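2023년 4월 23일, 오픈랩 데이

집에 와서 씻지도 않고 쓴다. 안 그러면 내일 다 까먹을 테니까. 오늘 우리 작업실을 처음으로 외부에 열었고, 예상보다 훨씬 재미있었고, 목이 완전히 갔다. 목캔디를 한 봉지 다 먹었는데도 지금 목소리가 쇳소리다.

준비는 어제 밤까지 했다. Carys Phillips가 입구 안내판이랑 동선 테이프를 맡아줬고 나는 시연 테이블이랑 손 그리퍼 점검. 원래는 Jastel 쪽 팔까지 같이 돌리는 게 계획이었는데 아침에 전원 넣자마자 3번 관절에서 또 그 에러가 떴다. 지난달에 엔코더 케이블 다시 꽂고 나은 줄 알았더니 전혀 아니었다. 방문객 들어오기 전에 한 번 더 열어볼까 하다가 Arwel Prothero가 말렸다. 사람 들어오는 날에 커버 열린 팔은 안 된다고. 맞는 말이라 그냥 비상정지 눌러두고 줄 쳐놓고 정지 전시로 돌렸다. 그래서 오전 시연은 전부 손 그리퍼로만 했다!

그런데 이게 오히려 반응이 좋았다. 팔은 뒤에 서서 구경만 해야 하는데 손 그리퍼는 직접 쥐어볼 수 있으니까. 첫 팀이 Cladamdale에서 온 사람들이었는데(물류 쪽 일을 한다고 들었다) 다들 처음엔 너무 세게 쥔다. 손잡이를 꽉 잡고 팔 전체에 힘을 주고 움직인다. 그러면 손끝이 테이블에 닿을 때 충격이 그대로 오고, 물건은 옆으로 밀린다. 내가 한 말은 매번 똑같았다. 손목 힘 빼고, 내려갈 때 천천히, 닿기 직전에 한 박자 쉬고, 그다음에 쥐세요. 오전에만 이 말을 몇 번 했는지 모르겠다.

Gwion Harries는 옆에서 기록 저장이랑 파일 이름 정리를 했다. 처음 팀 것은 이름 규칙이 섞여서 나중에 손봐야 한다. 접두어를 날짜로 할지 팀으로 할지 안 정하고 시작한 내 잘못이다. 다음부터는 시작 전에 종이에 적어서 모니터 옆에 붙여놓을 것.

중간에 어떤 학생이 아주 좋은 질문을 했다. 두 손가락이면 충분하냐고. 나는 대부분의 집기 작업은 두 개로 꽤 많이 된다고 대답했는데, 말하면서도 좀 찜찜했다. 얇은 카드처럼 테이블에 딱 붙은 물건은 아직도 우리가 잘 못 한다. 모서리까지 끌고 가서 집는 방법이 있긴 한데 사람이 하면 되고 정책으로 돌리면 안 되는 경우가 많다. 학생한테 그것도 솔직하게 말했더니 오히려 더 흥미로워했다(카드 집기를 직접 해보고 싶다고 해서 시켜줬는데 꽤 잘했다. 나보다 나았을 수도…).

패드 얘기도 적어둬야겠다. 손가락 패드는 이제 정말 갈 때가 됐다. 검은 표면이 거칠거칠하게 일어나 있고 위쪽 가장자리는 벗겨진 것처럼 보인다. 한 방문객이 이게 원래 이런 질감이냐고 물어서 웃으면서 아니라고, 많이 써서 그렇다고 했다. 마찰 자체는 아직 쓸 만한데 문제는 왼쪽이다. 안쪽 끝이 헐겁게 늘어져 있어서 작은 물건을 쥘 때 신경이 쓰인다.

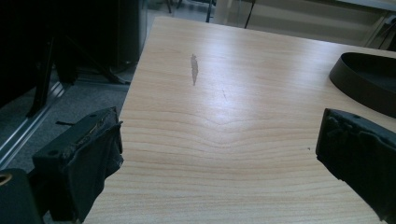
그래서 점심 먹으면서 Arwel이랑 패드 교체 얘기를 길게 했다. Arwel은 지금 쓰는 재질 그대로 두께만 줄이자는 쪽이고, 나는 이참에 Kindivine에서 나온 시트를 한번 써보고 싶다. 샘플 받아둔 게 서랍에 있다. 한쪽만 갈면 양쪽 마찰이 달라져서 비교가 안 되니까 갈 때는 무조건 두 쪽 다. 그리고 교체 전후 기록은 섞지 말고 폴더를 나눌 것. 예전에 이걸 안 해서 일주일치를 다시 분류한 적이 있다. 그 생각만 하면 아직도 속이 쓰리다.

오후 팀은 분위기가 완전 달랐다. Bleddyn Wynne이 데리고 온 팀이었는데 질문이 전부 데이터 쪽이었다. 사람 손으로 모은 동작을 팔로 옮길 때 속도 차이는 어떻게 맞추냐, 실패한 동작도 남기냐, 라벨은 누가 다냐. 실패한 것도 남긴다고 했더니 왜 남기냐고 해서 거기서부터 이야기가 한참 길어졌다. 우리는 실패를 따로 표시해서 보관하고 학습에는 일단 안 넣는데, 다시 집기를 시도해서 성공한 경우는 넣는다. 이 '다시 시도' 구간이 있고 없고가 꽤 크다고 나는 믿는데, 숫자로 보여달라고 하니까 할 말이 없었다. 비교 실험을 제대로 돌린 적이 없으니까. 숙제로 적는다.

Bleddyn이 그날 모은 총량을 물어봐서 Gwion이 바로 화면에서 읽어줬다. 747개. 오전 오후 다 합친 것이고 짧은 연습 동작까지 들어간 숫자라 그대로 쓸 수 있는 건 아니다. 그래도 하루치로는 우리 작업실 최고 기록이다. 사람들이 번갈아 쥐니까 확실히 동작이 다양하다. 나랑 Gwion 둘이서만 모으면 다 비슷비슷한 궤적이 나오는데 오늘 건 접근 각도부터가 제각각이라 빨리 들여다보고 싶다.

아, 그리고 Emlyn Landeg이 늦게 들렀다. Alarcón 쪽 라인 자동화 일이 바빠서 못 온다더니 끝나기 직전에 나타나서 이것저것 만져보고 갔다. Emlyn이 지적한 것 하나. 테이블 표면이 밝아서 천장 조명 반사가 가운데에 넓게 뜬다는 것. 눈으로 볼 때는 별로 신경 안 쓰이는데 영상에서는 꽤 허옇게 나온다. 나는 여러 조명 조건이 섞이는 게 오히려 좋다고 우겼고 Emlyn은 그건 의도적으로 섞을 때 얘기고 지금은 그냥 늘 같은 자리에 반사가 있는 거라고 했다. 음. 이건 Emlyn이 맞다. 집에 오면서 계속 생각했는데 반박이 안 된다. 테이블 방향을 돌려보거나 조명 앞에 확산판을 대보자.

운영 면에서 아쉬웠던 것들.

- 한 팀에 5명은 많았다. 그리퍼를 쥐어보는 사람 말고는 기다리는 시간이 너무 길다. 다음엔 3명씩.
- 설명을 내가 혼자 다 했다. 다음엔 Carys랑 나눠서 할 것. Carys도 하고 싶다고 했다!
- 여분 그리퍼를 꺼내놓고 교정을 안 해둬서 결국 못 썼다. 전날 밤에 교정까지 끝내놓기.
- 안내문 글씨가 너무 작다는 말을 두 번 들었다.
- 물을 더 사둘 것. 컵도.

좋았던 건 역시 직접 해보게 한 것. 슬라이드는 준비만 하고 거의 안 넘겼는데 불평이 없었다. 어떤 분은 자기 차례가 끝났는데도 옆에서 계속 다음 사람한테 훈수를 두셨다. 손목 힘 빼시라고 내 말투까지 따라 하면서. 그거 보고 Carys랑 한참 웃었다.

다음 공개일은 5월로 잡자는 얘기가 나왔는데 날짜는 아직이다. 그전까지 Jastel 관절 문제를 잡아야 팔 시연을 같이 넣을 수 있다. 케이블을 통째로 갈아보고 그래도 안 되면 드라이버 보드를 의심하는 순서로. Arwel은 보드부터 보자는데 보드는 교체품이 없어서 일단 쉬운 것부터 하고 싶다.

할 일:

- [ ] 패드 양쪽 교체, Kindivine 샘플 먼저 (나)
- [ ] 오전 첫 팀 파일 이름 정리 (Gwion)
- [ ] 3번 관절 케이블 교체 후 빈 동작으로 장시간 돌려보기 (Arwel, 나)
- [ ] 확산판 대보고 반사 비교 영상 2개 찍기 (나)
- [ ] '다시 시도' 구간 포함/제외 비교 실험 설계, 초안 나오면 Bleddyn한테도 보내기
- [ ] 안내문 글씨 키워서 다시 인쇄 (Carys)

Gwion, 이거 읽으면 오늘 기록 백업 됐는지만 답 좀 줘. 나올 때 진행 막대가 아직 돌고 있었는데 끝나는 걸 못 보고 나왔다.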